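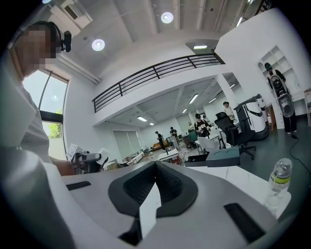

Tilten > Reading Group > Minutes

Books Archive Calendar Join Contact

5 min read

The Tilten comics reading group met on June 4, 2024 in the upstairs room at Haslam Library. The minutes of the previous meeting were read and agreed with one correction: the long-box shelving was quoted per shelf and had been written down as a total. The first business was the costume vote for the autumn small press fair. The choices were a cape, a domino mask or headgear, and headgear won. It was agreed to keep it simple. Members will make their own.

1. Lending collection

The catalogue now stands at 2,228 issues, including the annuals. The war titles have been bagged and boarded. The humour weeklies have not, as the bags ordered in the spring were American size and too narrow. A pack of 100 in the wider size will be bought from the usual supplier.

Seven issues are overdue, all from the same science fiction run. Reminders have gone out. It was suggested that loans be limited to five issues at a time. Two members objected that this is no use for anyone trying to read a serial from the start. After some discussion the limit was agreed for single issues only, with bound collections left as they are.

2. Book for discussion

The group discussed the first volume of Zumilard. Opinion was split. Most liked the lettering and the harbour chapters, and several thought the colour was better in the original black and white, if that makes sense — it was noted that the early parts were first printed without colour and tinted for the collection. The flashback in the middle was found hard to follow. One member had read it as a dream and nobody could show from the page that it wasn't.

The second volume will not be taken up as a group read. The library has a copy for anyone who wants to carry on.

3. Risesance anthology

Pages are in for most of the anthology. The cover is still at pencil stage. The printer needs files with a proper bleed on all sides, and three of the strips sent so far have lettering too near the trim. Those contributors will be asked to move their balloons in. The page size will not be changed again.

It was proposed that the back cover carry a list of contributors in place of the joke adverts. Put to a vote and lost. The joke adverts stay, less the one for sea monkeys, which has been done by everybody.

Cover price was left over to the next meeting, when the print quote should be in.

4. Small press fair, September

One full table has been booked. Set-up is from half past eight and the doors open at ten. The table will need a cloth, a float and a card reader. Last year's banner has the old web address on it, and a strip will be stuck over that.

Swaps with other tables are allowed but should be written in the book, so that the stock agrees at the end of the day.

5. Any other business

The kettle has been returned. The room is not free in August and there will be no meeting that month.

A request for more manga in the collection was noted. Members with spare volumes are asked to bring them in, first volumes especially — the shelf at present starts most series at book three.

Next book: to be picked from the suggestions sheet by the door.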